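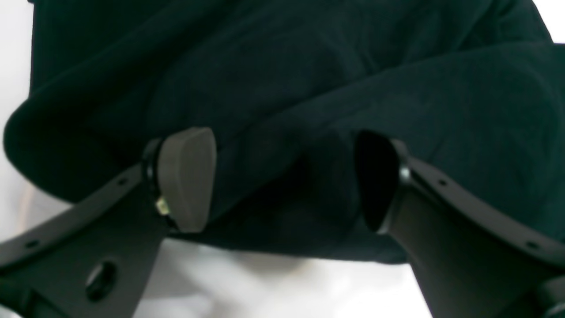
What the Flullarier open day left out

The Flullarier open day ran 26 minutes per group, and most of it went to dark cloth on a white table. I think that was the right choice of task. Rigid parts hide weak grasp planning - fabric does not.

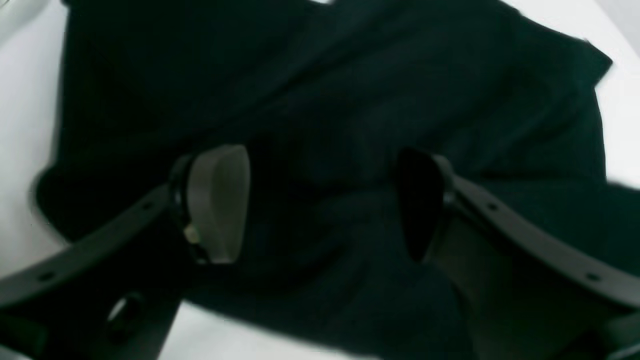

My complaint is with the reporting. Ildikó Bognár of Sutach quoted more than 532 logged grasps since January, with no failure rate attached. A count of attempts is a measure of effort. Visitors should get the error log too, including the dropped corners.

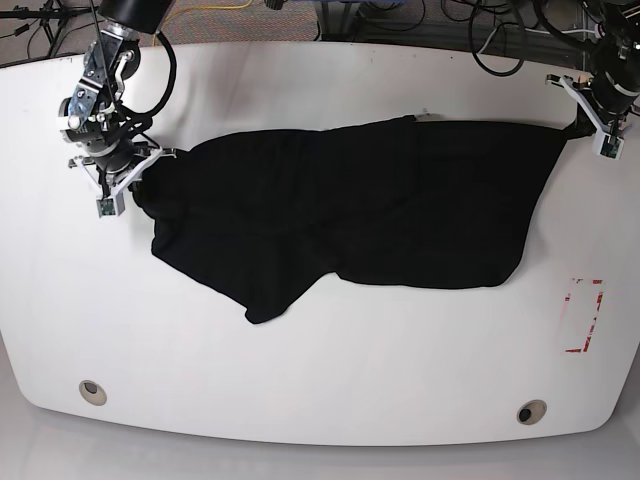 Why use two arms for one garment?
Two grips put the cloth under tension, and a fold line is easier to find in cloth held that way.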